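Is Rusosora hay worth the extra per bale?

Gudrun Haugen
I keep 48 milking goats and normally buy meadow hay from a neighbour. A trader called Kvam has offered me imported Rusosora lucerne in big bales, minimum order 4 tonnes, delivered on a Thursday. He says yields will go up within a fortnight. I've heard that sort of promise before. Has anyone fed it?

Tudur Samuel
I'd want paperwork first. Ask for a forage analysis on that actual load – last year's sheet from a different cut tells you nothing. Protein is the figure they all quote, but look at the fibre and the ash too. High ash usually means soil in the bale, and you're paying for it by weight.
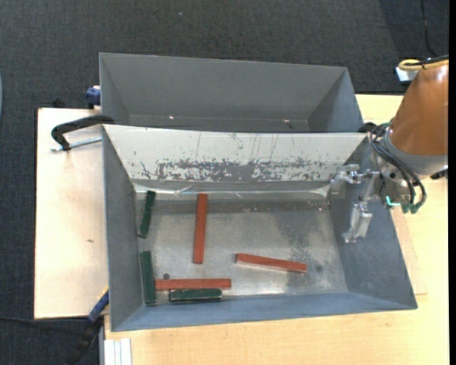
Also ask who pays if it arrives dusty or heated. Mine came through Andura and about 70 bales had gone musty in the middle. They offered a credit note. I'd weigh a few on arrival as well; a bale sold as 600 kilos ought to be 600 kilos.

If you do try it, bring it in slowly with your own hay and keep a group on the old ration, or you won't know what did what.

Dunel
We had some, goats liked it. Leafy. Bit dear.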